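Drustgate buying into Priltico – what happens to existing orders?
Furniture Trade and Retail > Brands and Ownership

oakledger
17 October 2025
Our rep confirmed this morning that Drustgate is taking a stake in Priltico, the shelving and table people. I don't have the percentage. He said the Priltico name stays and the dealer agreements run until they expire. We have two open orders with them, both placed in September, and I'd like to know if anyone has been told anything about lead times. Ours were quoted at eight weeks.

marlin_contract
We got the same call. Eight weeks still stands for anything already acknowledged. New orders are being quoted at 14, and the rep put that down to moving the finishing work over to the Drustgate plant. I would get your acknowledgment numbers in writing.

tworooms
I don't see why this is bad news. Priltico has been short of money for years. They couldn't keep the oak range in stock and they dropped the low bench because they had no room to make it. A bigger owner can fix that.

marlin_contract
Maybe. Drustgate also bought Stenatitz, and within two years half the Stenatitz catalog was gone and the rest was sold only through Drustgate's own stores. Independent shops that had built a floor around it were left with display pieces and no reorders.

tworooms
Stenatitz was losing money on most of what got cut. I carried it. The side chairs sold and the rest sat there.

oakledger
We sold plenty of the Stenatitz cabinets, so that depends on the shop. My question is more about the tables. We use the white Priltico tops in our own workroom as well as on the floor, and I want to be able to match them later.
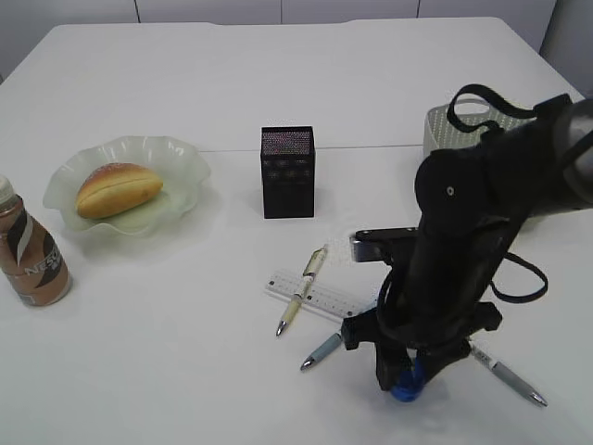
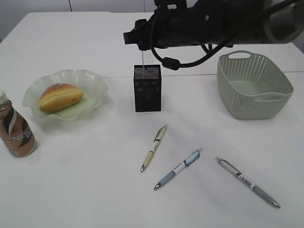

If they change the white when finishing moves, anybody who bought half a set is stuck. Has anyone seen a sample from the new plant?

grayfern
I asked for one and was told samples would go out to dealers "in due course." The color code on the price list hasn't changed, but the code didn't change the last time they switched suppliers either, and the newer tops were a little warmer. Customers noticed when we put the two side by side.

lowbench
If matching matters, order your spares now and ask for them from existing stock. That's what we did. The warehouse will tell you the batch if you call them directly. Email goes to the rep and sits there.

tworooms
Or wait. People are going to fill up on old stock and then the new stuff will come in fine and at a better price.

lowbench
I'd like to see the better price first. Our new list went up on everything except the trestles.

grayfern
Does anyone know where this leaves Juhász? They make the legs for the adjustable range and they aren't part of the deal as far as I know.

marlin_contract
Juhász stays on as a supplier through the current contract. After that I haven't heard. If Drustgate brings the legs in-house, I'd expect the adjustable range to be reworked, and the bolt pattern may change with it.

oakledger
That's useful, thanks. I called the warehouse as lowbench suggested. Both of our orders are from the current batch and I've added spare tops to the second one. I'll post again when I get a sample.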